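Stotano Opens Toy Sorting Room for Winter Donations

The Stotano Community Center has opened a sorting room for its annual toy collection, which will accept donated items through the end of October. The center received 1,586 toys and toy parts last year and has set a goal of 2,000 for the current season.
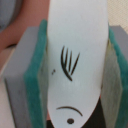 A white piece with hand-drawn black markings at the Stotano Community Center.

Donations may be left at the Anard Street entrance until 6 p.m. Single parts and pieces separated from their sets are welcome. Last season, 174 such pieces were matched with the toys they belonged to – a result the center hopes to improve upon this year. 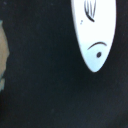 Items are first grouped by size and color, then checked for sharp edges and small parts that may come free. Toys with drawn or painted faces are set apart, as cleaning products can remove the markings. They are wiped with a plain cloth and stored in separate boxes. 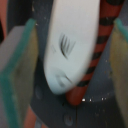 White piece with black markings and a striped item in red and black.

Sorted toys will go to the Tagle Family Library and to the Pemesar after-school program. The two sites received 1,043 items between them last season. Battery-operated toys and stuffed animals cannot be accepted. Residents with large donations are asked to call the front desk before delivery.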